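Visit to the Dewan shared workshop, Drollton

Five of us from the Pluveck tool library went across to Drollton in June to look at the Dewan workshop and the two-armed robot cell its members have been building. It's 104 kilometres each way. We took the one van and got there a bit before 10 in the morning. These notes are for members who couldn't come, and for the discussion we've still got to have about the back bay at our place.

Parking is off the rear lane. The front roller door is for deliveries only and you'll be asked to move. The lane is gravel and has a low spot near the gate, so take it slowly if you've got anything on a trailer.

The workshop itself

Dewan used to be a tyre place. The main floor is one big room with a mezzanine over the back third, and they've put the dusty work (timber, sanding, a small lathe) at one end behind strip curtains. Electronics and the robot are at the other end. The curtains do a fair job. There was still a fine layer of sawdust on the stair rail, so I'd guess some of it gets through, and the members we spoke to said they vacuum down that end at the close of each session.

Membership is $60 a month, and that includes the induction. Each machine has a coloured tag on the switch, and your card has matching tags for the ones you've been signed off on. Our system is a folder by the kettle. Theirs is better.

Hand tools live on open boards with outlines painted behind them. A few outlines were empty. They told us the biggest loss over a year is hex keys, same as us, and that they've given up chasing them and just buy a new set every few months.

The Grundadeo cell

Grundadeo is what they call the robot build. The name came off an old packing crate that the first version was bolted to and it stuck. The crate is gone. What they have now is two arms mounted side by side on the front rail of an aluminium extrusion frame, with a white table inside and printed walls on three sides. It stands at about kitchen bench height, which I liked, because you can work on it without kneeling.

The job they're working on is getting the arms to sort out mugs: stand them up, turn them the right way, and put them down somewhere sensible. It sounds small. We spent most of the morning on it and I came away with a better idea of why it takes a group of adults their spare evenings.

Each run is recorded. A person drives the arms through the task, the joint positions and camera views are saved together, and later on those recordings are used to train the thing to do it alone. When we visited they had 356 runs saved. They keep a logbook next to the keyboard with the run number, who was driving, and a note if something went wrong. The notes are short. "Cable." "Cable again." "Tray moved, kept anyway."

We were shown the camera views first, on a monitor on the side bench, before anyone touched the controls. There is a view from a fixed camera, which gives you the general layout, and views from small cameras on the wrists. The wrist views are the ones that surprised our group. I'd expected something like what you get from a phone held over a table. 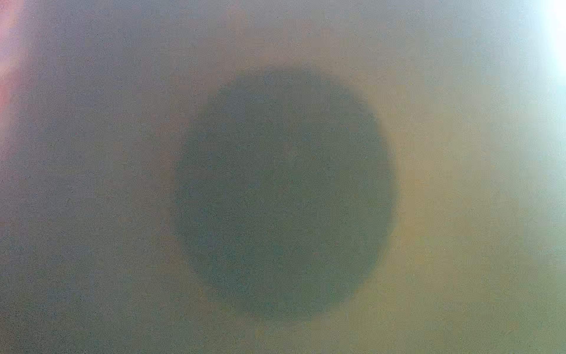
Wrist camera view: a dark round shape, well out of focus, with glare in the top right corner.

The lenses are fixed focus. Someone from our side asked whether you could fit better ones, and the answer was yes, but anything bigger fouls the cables when the wrist turns. They've tried two other types. One was sharp close up and useless further out, and the other weighed enough that the arm sagged when it was reaching. So they've stayed with what they have and accepted that a good share of the close views are colour and light with hardly an edge in them. According to the members the training copes with blur better than it copes with a camera that has shifted on its bracket. They check the brackets at the start of every session and that check is in the logbook too.

Lighting was the other thing they talked about at length. There are two LED battens over the cell on their own circuit, and they don't use the big overhead lights when they're recording. They don't record in the late afternoon either if they can help it. The west windows are high up and the light comes straight down that end of the room. They have priced blinds. The blinds are waiting on money.

Frame and mounting

I took more notes on this part than the others because it's what we'd need to sort out first.

The frame is ordinary slotted aluminium extrusion, bought in lengths and cut on site. Their advice was to get the supplier to cut it if you don't have a decent drop saw with the right blade, as their first lot came out a millimetre or so off square and they chased it through the whole build with shims. The arms sit on black base plates bolted to the front rail. They went through three goes at the plates. The first flexed. The second were stiff enough but the bolt pattern put a bolt head right where the cable comes out.

Bolts on the rail get a paint mark once they're tight. If the mark has split, the bolt has turned. Someone goes round with a torch before each session and looks. We could do that on the bandsaw stand tomorrow.

Power is from two separate supplies, one for each arm, with a single stop button that kills both. It's a proper latching button, screwed to the side bench and within reach of whoever is driving. We were all made to press it once before the demonstration started. I thought that was a sensible way to do it and it took no time at all.

Wiring is the untidy part and they were quite open about it. There are loose wires and connectors along the front rail that are meant to go in a cable tray. The tray has been bought, it's sitting on the mezzanine, and it will go on when they stop changing things. I know that tray. We have one like it.
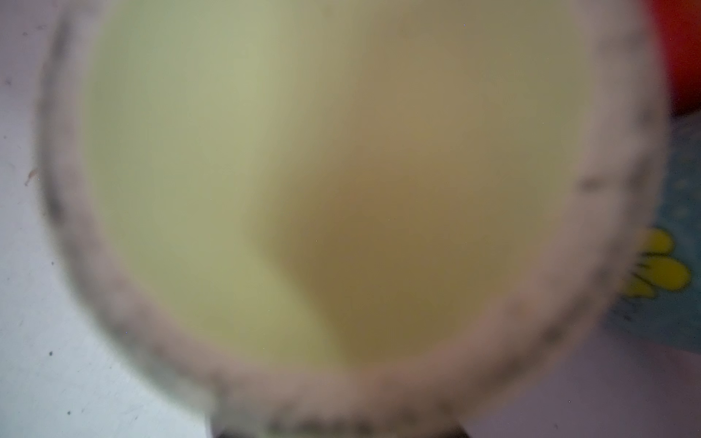 Driving the arms is harder than watching somebody else do it. Three of us had a turn, at a few minutes each, and the time set aside for the whole lot was 60 minutes, which we ran over. You move a smaller pair of arms on the side bench and the ones in the cell follow. There's a slight lag and you learn to wait for it. I did fine until I tried to steer by the wrist view on the monitor in place of looking into the cell. From straight above, all I had was a wide speckled rim with pale yellow-green inside it going to khaki in the middle, and a bit of yellow flower shape on blue off to the right, and from that I was meant to judge how far down to go. I couldn't make out a handle anywhere. I went back to looking through the front of the frame like everyone else. The regular drivers flick between the two and say that after a few weeks you start reading the colours.

The best run from our group was by our youngest member, who has never soldered anything but has evidently held a game controller. The worst was mine. I'm told the recording was deleted.

What they'd do differently

We asked this over lunch, which was rolls and a very large pot of tea in the kitchen upstairs. I've put the answers down in the order they came.

Start with one arm. They began with two because they'd been given a deal on the pair, and most of the first winter went on problems that came from having two.

Fix the table down. Theirs used to lift out for cleaning, and each time it went back in it was in a slightly different spot. It's bolted now.

Buy spare cables at the beginning, and buy them all from the one place. The connectors look identical and aren't.

Agree early on who is allowed to change settings. They had a stretch where two people were each correcting the other's adjustments on alternate evenings without knowing it. There's now a sheet of paper on the wall, and if it isn't on the sheet, you put it back how you found it.

Pick ordinary objects. They'd started out with wooden blocks, which were easy, and learned very little from them. Mugs are slippery, they roll, and every one has a handle in a different place.

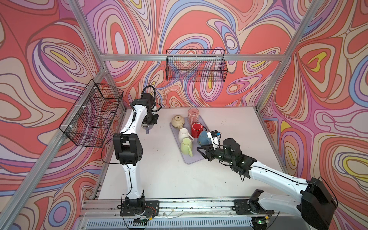
On costs, they were happy to share the spreadsheet and I have a copy for anyone who wants it. The arms are the bulk of it. The frame was less than I'd guessed. The line I hadn't thought of was storage: all those recordings have to be kept somewhere, with a second copy, and they've filled more drives than they planned for. There was also a jump in the insurance, though a smaller one than we were quoted when we asked last year. I've written down the name of their broker.

Noise wouldn't be a problem for us. The arms make a low whine and you can talk over them easily. The vacuum they use for the table is louder than the robot.

Space might be. The cell doesn't take up much floor, but you need room for the side bench, the monitor, the driving arms, a chair, and somebody standing behind the chair offering advice. At Dewan that all comes to over four metres along the wall. Our back bay is a bit under that, unless the timber rack goes.

Other things we saw

A screen printing setup in the old tyre store, very tidy, with a home-built drying rack made from oven shelves. A kiln that doesn't work yet. A parts swap table near the door where you leave something and take something, and where I picked up a bag of extrusion nuts that may or may not fit our slots.

The toilet is out the back across the yard. Bring a coat if you go in winter.

Getting back

We left at half past two and stopped for fuel on the Drollton side. The Dewan members have said any of us can come over on a recording night, provided we ring first so there's someone to do the induction. They'd also like to see our spot welder, and I said they'd be welcome once it's been moved out from behind the canoe.

The spreadsheet, my measurements of the cell and the broker's number are in the folder by the kettle.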